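Speaker notes — "Casting a Book for the Ear"
Talk for the Durnard Library spoken-word evening, 2/21/25
Speaker: Halima Osagie

Open with the clip. First 55 seconds of chapter one, the ferry crossing. No introduction. Let it finish before saying hello.

Hello, thanks, who I am. Producer at Rerkel Audio, mostly full-cast drama from older novels, some single-voice readings. Tonight is one production, The Drovska Light, start to finish. Questions at the end, but people can stop me if a term makes no sense.

The book. Short novel, out of print a long time. A lighthouse inspector comes to an island to close the station and the keepers won't let him up the stairs. Most of it is talk in small rooms. That was the attraction. It was also the problem — five men of similar age, all polite, all tired. On the page you have "said Harmon" to help you. In audio you have a voice and that's it.

The script. Ekene Babalola adapted it. The first draft was 270 pages, far too long. He had kept every letter the inspector writes home. We argued over those letters for a month. In the end four stayed, and they now work as chapter breaks. Read the second letter aloud here (printed sheet, back of folder). Go slowly.

What went:
The brother's wedding
The whole of chapter nine
Nearly all the weather, which moved into the sound

Narrator or no narrator. We tried it without. Listeners we tested it on couldn't follow who was on the stairs in part two. So there is a narrator, but she only speaks when somebody moves from one place to another. Adaeze Amadi reads it. She recorded her part last, after hearing the rough cut, and I would do it that way again. Play clip two. 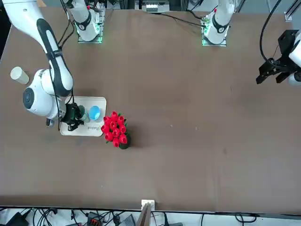
Two cups on the tray, teal-green and blue.

Casting. We heard 25 actors for the five keepers. I listened to the auditions with the names hidden and the screen off. What I was listening for was pace more than accent. If two actors breathe at the same speed, people at home will mix them up, even with different accents. Märta Moen plays the head keeper, who is a man in the book. She sent in a reading for the narrator and it was wrong for that, but it was right for him. We changed eleven lines and left the rest alone. Someone always asks if the author's estate minded. They asked to hear one scene, heard it, and signed.

Recording. Four days in the studio. We recorded out of order, by group of actors, so the ending was done on day two. Damilola Ajayi, who plays the inspector, kept a note of how hoarse he should be in each scene, from one to ten. He has a cold for half the book. I have a copy of his page and can pass it around if the group is small. If the room is full, skip this.

Things that went wrong:
A page turn under the best take of the oil store argument. We used the take anyway. You can hear it if you know.
Boots. The floor we had was too clean-sounding. Replaced every footstep later.
The word "lanthorn." Three actors, three ways of saying it, and I didn't notice until the edit.

Sound. Real stairs, recorded in a stone tower in May, with no music over them. There is very little music anywhere. Chukwu, the label that put it out, wanted a theme at the top of each part. We settled on one at the start and one at the end. I still think the second one comes in too early. Play clip three, the lamp room, and turn the house volume down first — it peaks hard at the door.

Release. Download first, then a boxed set of 800 for libraries and schools. The box has the cut letters printed in a booklet, which made Ekene happy. Reviews were mixed on the pace of part one. I agree with some of that. If I cut it again I would lose the supper scene.

If there is time: the difference between an abridged reading and a dramatization. People use the words as if they were the same. An abridged reading is still the author's sentences, with fewer of them. A dramatization is a script, and a lot of the sentences are new. Check the box before you buy.

Questions. Likely ones: how to get into voice work, what microphone to buy, do we take unsolicited scripts (no, but short samples twice a year, the form is on our site). Repeat each question into the mic for the people at the back.

Close with the free first chapter. Cards by the door, code on the card. Hall has to be clear by nine.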